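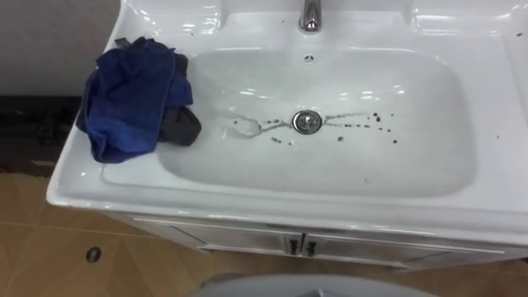

Visit to Brurkusine, Toltitz

On March 7, 2024 I visited the workshop of Brurkusine in Toltitz together with my colleague Rianne Van Wijk. The company builds cleaning robots for hotels. We were two of the few visitors who did not come to buy. Our wish was to learn how the bathroom cell is kept in working order, as we will have a similar cell at our school next year.

Our guide was Līga Mockus. She began with coffee and a safety paper of two pages, which we had to sign. Then we went directly to the cell and stayed there until lunch.

The cell

The robot is called Hulla and it works in a bathroom corner with a tiled floor and plain gray walls. The washbasin is white and stands on a white cabinet with two doors. I had expected a model basin made of plastic, but it is ceramic, with a chrome faucet and a chrome stopper. Ms. Mockus told us that the shine of these surfaces was the most difficult point of the whole installation. The lamps reflect in the rim and in the stopper, and in the first weeks the software took a reflection for a water spot again and again. The exposure of the head camera is now fixed at one value. It must be checked each time a lamp is replaced.

For the dirt they use small dark grains, which a technician puts in the bowl by hand. After a run the bowl is photographed and each grain that remains is counted. The flat part of the basin is counted separately from the bowl, and they are strict with this. One grain on the back ledge is also written in the log.

Cloths

I asked many questions about the cloths, maybe too many. The cell has a blue one and a dark gray one, and both lie on the left side of the basin. They are never folded, because in a hotel they would also not be folded. The robot must find a good place to grip in whatever shape the cloth has.

Jasper Segers, who looks after the cell in the morning, washes the cloths without softener. With softener the gripper pads become slippery after some days. He changes the pads every 200 runs and writes the number on a card at the door. On the day of our visit the card showed 39.
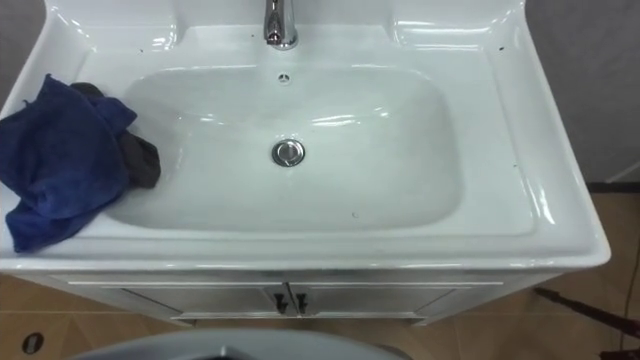

Daily care

The morning routine is short. Mr. Segers wipes the lens, moves both arms slowly through their full range and listens to the joints. After this he makes one run without water. The software, which is named Baidoo, compares this run with the one of the day before and gives a warning if a joint needed more force.

In February there was such a warning for the left wrist. Trefor Skyrme opened it and found a cable that was rubbing on the inside of the cover. He showed us the old cable, and the damage was so small that I could feel it better than see it. The repair took 2 hours, and the new calibration took the rest of the day.

What we did not see

The toilet program was not shown, and we could not take the service manual with us. It has 69 pages and it is only lent to customers. Ms. Mockus promised to send us the chapter on the wrist. Ms. Van Wijk will ask for the drawing of the floor plate as well, as our own floor is not level.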